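Tournoi scolaire de rugby de Tondlow

Le tournoi scolaire de Tondlow (souvent « le Tondlow » tout court) est une compétition de rugby à XV pour équipes lycéennes, disputée chaque année en octobre à Jirport. Catégorie moins de 19 ans. Huit équipes, deux poules de quatre, puis demi-finales et finale. Organisé par l'association Ukari, qui gère aussi le terrain.

Origines

Au départ, un simple match aller-retour entre le lycée de Jirport et l'institut Ignacio. L'idée vient de Virgilio Marquez, professeur d'éducation physique à Jirport, et de Rosalinda Belmonte, alors intendante de l'institut. Première rencontre jouée sur un pré en pente, poteaux empruntés à un club voisin. Victoire d'Ignacio, 9 à 6, que des pénalités. Le match retour n'a pas eu lieu, terrain impraticable.

Deux autres établissements rejoignent l'épreuve la saison suivante, quatre de plus ensuite. Le nom de Tondlow, celui du hameau ou se trouvait le pré, est resté après le déménagement au stade actuel.
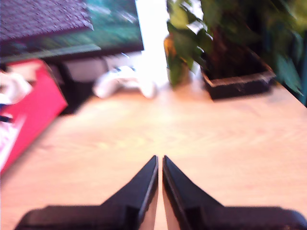 Format

Matchs de poule en deux fois 20 minutes, phase finale en deux fois 30. Barème : quatre points la victoire, deux le nul, un point de bonus offensif à partir de quatre essais. Pas de bonus défensif – supprimé après une réclamation d'Ignacio sur le classement d'une poule à trois équipes ex æquo. En cas d'égalité en finale, prolongation de deux fois cinq minutes, puis nombre d'essais marqués. Si toujours égalité, titre partagé (arrivé une fois, Jirport et Ignacio).

Effectif limité à 26 joueurs par équipe. Remplacements illimités en poule seulement. Mêlées simulées autorisées si un première ligne manque, mais l'équipe concernée joue alors à quatorze.

Stade

Le stade Ukari compte 800 places, dont 200 assises dans la tribune est. Record d'affluence : 1195 spectateurs, pour une finale Jirport–Ignacio, la main courante servant de tribune. L'édition suivante n'en a attiré que 951 malgré la même affiche. Pelouse naturelle, éclairage côté ouest uniquement, d'où des finales programmées en début d'après-midi.

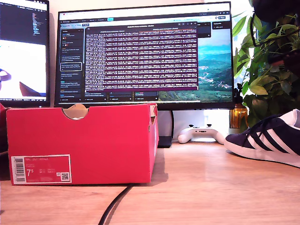

Palmarès et records

L'institut Ignacio détient le plus grand nombre de titres, devant Jirport. Aucune autre équipe n'a gagné deux fois de suite. Meilleur marqueur sur une édition : Jomar Manalastas, ailier de Jirport, sept essais dont quatre dans le même match de poule. Plus large victoire : 68 à 0, Ignacio, en poule.

Côté encadrement, Charito Ignacio (sans lien avec l'institut) a dirigé Jirport pendant six éditions et remporté trois finales. Jonalyn Tan est la première femme à avoir arbitré la finale; elle siège depuis à la commission des réglements.

Tournoi féminin

Un tournoi à sept se joue en ouverture depuis quelques saisons. Quatre équipes, matchs de sept minutes par mi-temps, classement séparé. Le passage à huit équipes a été voté le 6 janvier 2023, sous réserve d'un deuxième terrain.

Voir aussi

Rugby à XV – Rugby à sept – Sport scolaire – Institut Ignacio – Stade Ukari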